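July 24, 2019

Workshop notebook, Kurnetham bench

Glue-up tests, continued from the May pages. Still working on why the hide glue joints on the Jarman chair seats let go over the winter. The Pistbridge batch held and the Jarman batch didn't, with the same maple, the same clamps and as far as I can tell the same people doing the work. The only written difference is the glue lot, and I don't trust the lot labels from that month.

Mixed a fresh pot this morning from the Jakovness granules. Soaked overnight in cold water, then into the water bath. The thermostat on the bath reads high, so I went by the glass thermometer clipped to the pot and held it at 62 C. It took most of an hour to settle there. The skin formed twice and I lifted it off both times. Consistency off the brush was good, a thin steady run with no lumps.

Cut the test pieces from the short maple offcuts on the lower rack. All lap joints, long grain to long grain, planed the same morning and not sanded. I wiped half of them with warm water before glue and left the other half dry. Warmed everything under the lamp first except the control set, which went straight from the rack. Shop felt damp all day. The hygrometer by the door is still broken, so there is no number for that and there should be.

Open time was shorter than I remembered. On the control set the glue had started to gel before the clamp was tight, and I could feel it drag when I slid the pieces together. I marked those with a C and an X in pencil. The warmed pieces slid into place and squeezed out evenly along both sides. Cleaned the squeeze-out with a damp rag once it turned rubbery.

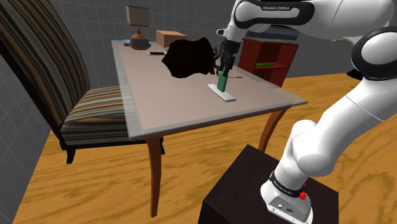 Pull tests

These are the joints glued earlier in the month, fully cured, pulled on the old lever frame. Readings in pounds at failure.

Warmed, wiped: 3286, broke in the wood, long splinter up one side
Warmed, dry: 1422, mostly glue line, some wood fiber on one face
Cold, dry: 654, clean glue line, shiny on both faces

The cold one is the one that looks like the Jarman seats. Same shiny face, same way of letting go all at once with hardly a creak first. I put the broken halves in the tray next to the piece of chair seat so the next person can compare them under the lamp. Please don't throw them out, they look like scrap.

One reading per condition isn't enough to hang anything on. The lever frame also has some play in the top pin, and I shimmed it with a strip of brass before the second pull, so the first number may be a little off against the others. Should redo the lot with the shim in from the start.

I had expected warming to matter. The gap between wiped and dry was wider than I expected and I would like to see it again before I believe it. Water on the surface ought to thin the glue, and the older notes in this book say to keep the wood dry. Whoever wrote that page didn't say what they tested.

To do: new pin for the lever frame. Replace the hygrometer. Find out whether the Jarman blanks were stored in the unheated bay before glue-up, which would explain a lot. Check the date on the open bag of granules and write it on the outside of the tub this time.

Pot is off, lid on, in the small fridge. Good for a few more days if it doesn't smell.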